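Storing small things in shared rooms
Speaker notes, Zahira Hutapea
Siditz Housing Group, residents' evening, Sunday, November 1, 2020

Slot is 30 minutes. Talk for 20, leave the rest for questions. Check the microphone reaches the back row.

Opening
Give the scope first. Small household objects only: scoops, cups, utensils, trays, boxes with lids or slots. Furniture and bedding were covered by Llewellyn in January. Anyone who missed it can take a handout from the side table.

Slide 1. The Oltavton rooms
Shared rooms at Oltavton have one work table each and limited shelf space. Objects used daily end up on the table. The survey looked at 11 rooms. In most of them the table was used for writing, eating and sorting, and was cleared each time by moving everything to the bed.

Slide 2. Back row, front area
Main recommendation. Objects that stand up go along the back half of the table in a single row. The front half is kept for work. Mark the work area with a sheet of paper or a mat. People respect an edge they can see.
Pause here. Ask who has a table against a wall.

Slide 3. Order within the row
Scoops: handle to the back, bowl to the front. Takes less width than lying sideways.
Boxes: slot or opening facing the user. Do not stack anything on a box that is opened every day.
Cups: utensils stand handle up. A light cup tips over if it is overfilled, so test it by pushing the rim with one finger.
Trays: lie flat at one end of the row. A tray in the middle breaks the row in two and collects paper.

Slide 4. Loose items
Pens, sticks and similar long objects roll. Lay them parallel to the side of the work area, just outside it. One on the left and one on the right is easier to keep up than a pile on one side. Return them to a cup at the end of the day.

Slide 5. What did not work
Zerkby tried labels on the table top. They were covered by objects within a week and were hard to clean off. Drawer dividers were better but cost more than the rooms allow. Skip the cost table if time is short.

Close
Repeat the back row rule once. Mention that the handout has the measurements. Leave the last slide up during questions.

Last slide, with the question that usually comes first:

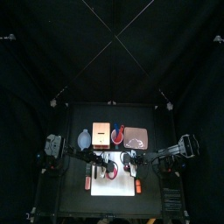
Should the tray be used to hold the cup and the box as well?
Only if the whole tray is going to be carried to another room. For a table that stays set up, keep the tray separate so that it can be lifted and wiped without moving anything else.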